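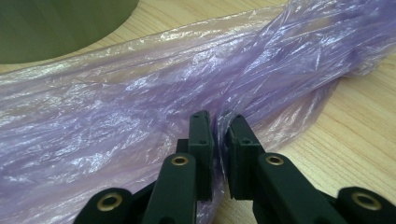 Plastic bags are very thin, but they can do a lot of work. Did you ever carry apples home from the shop in one? The bag weighs almost nothing and the apples are heavy, and still it does not break. Today we will learn what such a bag is made from, why it gets so many wrinkles and how you can fold it. Our bag is purple, and you can see that it is darker where the plastic is bunched together and paler where it is spread out flat on the table. Remember this, we will need it later.

What is plastic film?

When plastic is made very thin, like a skin, we call it film. Many bags are made from a plastic with the long name polyethylene. First it is small grains, a little like rice. In the factory the grains are heated until they melt. Then air is blown into the soft plastic, and it grows into a very tall bubble. The bubble cools down, is pressed flat and is cut into bags.

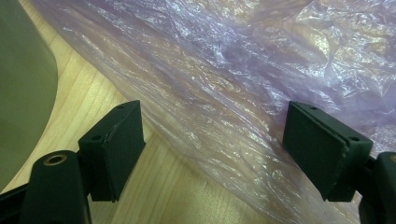 In our town, Grultville, many families keep their old bags in a kitchen drawer. Perhaps your family does it too. The drawer is soon full, although the bags are so thin. It is the air between the wrinkles which takes the place.

Why does it get wrinkles?

Take a sheet of paper and bend it. You get a line, and the line stays. A plastic bag is much softer than paper, so it bends in many directions at the same time. Each small bend is a wrinkle. Light comes back from every wrinkle in another direction, and some of it goes straight to your eye. Then you see a bright line.

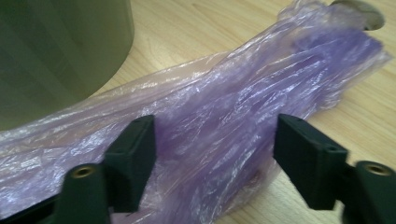

A purple bag with many shiny wrinkles.

Why is one part darker?

Now we come back to the colour. One layer of film stops only a little of the light, so you can see the table through it. Two layers stop more. When there are many layers, the purple looks strong and deep. You can try this with coloured sweet papers at the window. Hold up one, then put a second on top of it.

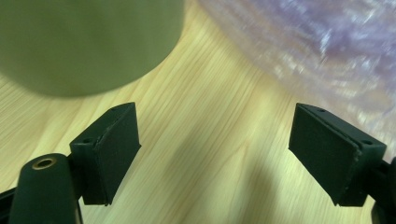 Text: L. Sandhu, writer for the children's pages, Hundberg Museum of Everyday Things
18/10/2025

How to fold a bag

Lay the bag on a table and smooth it with your flat hand from the closed end to the open end, so that the air can go out. Fold it the long way, and then the long way again, until you have a narrow strip. Now fold up the strip in small steps, beginning at the closed end. When only the handles are left, tuck them into the last fold.

The first time it may take you 5 minutes. Bags are not toys for small brothers and sisters, so never leave one near a baby, and never pull a bag over your head.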